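Zullus Bowl and Sponge: data card and README
Student Robotics Club, second-year project group. Version 2, updated Aug 4, 2022

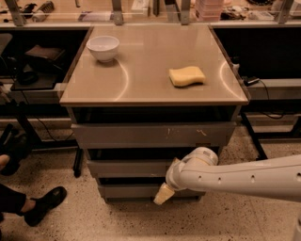

The dataset was recorded by the students of our club as the practical part of the course on robot learning. It contains teleoperated episodes of one household task, in which the robot takes a sponge and puts it into a bowl. We publish it mainly for the next group of students, who will continue with the same robot, but other clubs are welcome to use it too. Please read the part on known problems before you train anything.

Names used in this file

Zullus is the dataset. Dumus is the robot, and its name is also used in the configuration files. Zeditz is the recording program, written by last year's group and repaired by us. Pacheco is the small baseline policy that comes with the data. We know that these names do not explain very much. They were chosen before the project had a subject, and too many scripts depend on them now.

The task

At the start of each episode a bowl and a sponge lie on the top of a drawer cabinet. The operator moves the arm over the sponge, closes the gripper, lifts, carries the sponge to the bowl and opens the gripper. Then the arm goes back to the side and the episode is stopped by hand.

An episode is a success if the sponge rests inside the bowl when the gripper has opened, and the bowl is still standing. It does not matter if a corner of the sponge looks out over the rim. If the sponge hangs on the rim and touches the cabinet top, we call it a failure. We discussed this rule for a long time, and in version 1 two of us had labelled it differently, so all labels were made again for version 2.

The drawers of the cabinet are not part of the task. A few people wrote to ask if there are episodes of opening them. There are not.

What is in the dataset

Total number of episodes: 285
Episodes marked as failure: 42
Episodes kept apart for testing: 36
Longest permitted episode: 45 seconds

The failed episodes are included in the total. We left them in on purpose, with the label "fail" and one short comment from the operator. The test episodes are all successes and were chosen before any training was done. Please do not move them into the training part, otherwise your numbers cannot be compared with ours.

Each episode has its own folder with the following contents:

the images from the head camera, in colour
the joint positions of the arm, as measured
the joint positions of the arm, as commanded
the gripper opening, from 0 (closed) to 1 (open)
a time stamp for every line
a small text file with the label, the operator's initials and the comment

The images and the joint values do not come at the same rate. Zeditz writes each of them when it arrives, and the loader afterwards joins every image with the nearest joint line. If you write your own loader, please do the same, and do not suppose that line number and image number agree.

How the episodes were recorded

The cabinet stands in front of the worktops in our lab room. Dumus stands before it and looks down at the top. One student works the control arm and one student sits at the computer to start and stop the recording. Both places were exchanged after every round, so that no student became much better than the others, and also because the control arm makes the shoulder tired.

Before every episode the bowl and the sponge were put in a new position. In the first week we did this by feeling, and later we noticed that we nearly always put the bowl at the back. From then on, the person at the computer drew a card from a box, and the card said in which part of the top each object should go. The text file tells you which method was used: "free" or "card". The orientation of the sponge was never prescribed.

We asked the operators to move at a calm speed and not to correct the object by hand once the recording had begun. If somebody had to touch it, the episode was thrown away and is not counted anywhere in this file.

Other people in the room sometimes come into view of the camera, mostly at the side and mostly their legs or shoes. All members of the group agreed in writing that such images may be published. Faces should not appear. We looked through all the episodes for this, but if you find one, please write to us and we will take the episode out.

How to use it

1. Unpack the archive to a folder with enough free space. The unpacked images are much larger than the archive.
2. Install the packages from the requirements list. We used a fresh environment and recommend that you do too.
3. Run the check script. It opens each episode and compares the number of images with the number written in the text file. It should finish without any red line.
4. Run the viewer on one episode, so that you see the data before you use it. The space key stops and continues, and the arrow keys go one image back or forward.
5. Start the training script with the option "pacheco" for our baseline.

If the check script reports a missing text file, the archive was most probably not unpacked completely. This happened to three of us with the unpacking tool that comes with the lab computers.

The loader gives colour images in the order red, green, blue. The viewer expects the other order and changes it by itself. If you take code from the viewer, remember this, or your sponge will become blue.

The baseline

Pacheco is a small network which takes one image and the present joint positions and gives the next few commands. It has no memory of earlier images. We wrote it to have something simple to compare with, and it should be easy to do better.

On the real robot it finds the sponge quite well when the sponge is near the middle of the top. Near the edges the gripper often closes too early and above the sponge. When the grasp has worked, the carrying to the bowl is nearly always right. We give no success rate here. The tests on the robot were done on two different days with the camera at two different angles, and our supervisor said, with reason, that one number from both days together would mean nothing. The next group should repeat them properly.

Known problems

The cabinet top is glossy. The ceiling lights make bright curved streaks on it, and they move in the image when the head of the robot moves. Pacheco seems to react to them. We tried to cover the top with a cloth, but the gripper pulled the cloth together with the sponge, and we went back to the bare top.

The sponge is squeezed in the middle and broader at both ends. Nearly all operators liked to take it at the narrow part. There is very little data for grasps at the ends, so a policy trained here will probably not know what to do if the narrow part cannot be reached.

The background is not controlled. The worktop behind the cabinet belongs to everybody in the room, and the parts, boxes and cables on it change from one recording day to the next. At first we wanted to hide it with a board. Dilwyn Skyrme was against this, with the argument that a robot in a home will not have a board behind it either, and the group voted with him. If you prefer a quiet background, the crop option in the loader removes the upper part of the image, but it also removes the bowl in some episodes where it stood far back.

The camera was pushed once during recording and put back by eye. The episodes after this have a slightly different view. They carry the word "moved" in the text file. We did not calibrate again, and this is the mistake that we regret most.

The gripper value is not exact near zero. When the gripper holds the sponge it reports almost the same opening as when it is fully closed, as the sponge is soft. Please do not use this value alone to decide if something is held.

There is one bowl, one sponge and one cabinet. Results on this dataset say nothing about other objects.

What we would do differently

We would use the cards from the first episode. We would fix the camera with a second screw. We would also write the comments in the text files in one language, for at present some are in English, some in Spanish, and one of them is only a sad face.

Changes from version 1

All labels were made again with the rule described above.
The time stamps now start at zero in every episode.
Two folders with the same content were found, and one was removed.
The initials of the operators were added.
The spelling of "sponge" in the loader was corrected. Old scripts with "spunge" must be changed.

Who did what

Remedios Urquijo planned the recording, made the cards and repaired Zeditz. Dilwyn Skyrme wrote the loader, the viewer and most of Pacheco. The labelling was shared by the whole group, always with two people for each episode. This README was written by Remedios and read by the others.

Permission and contact

You may use, copy and change the data and the code for study and research. Please name the club and the version number when you show results. For any other use, ask us first.

Questions go to the club's mailing list, with "Zullus" in the subject line. During August the lab is closed and answers will be slow. If your question is about the check script, please add its full output and the operating system you have.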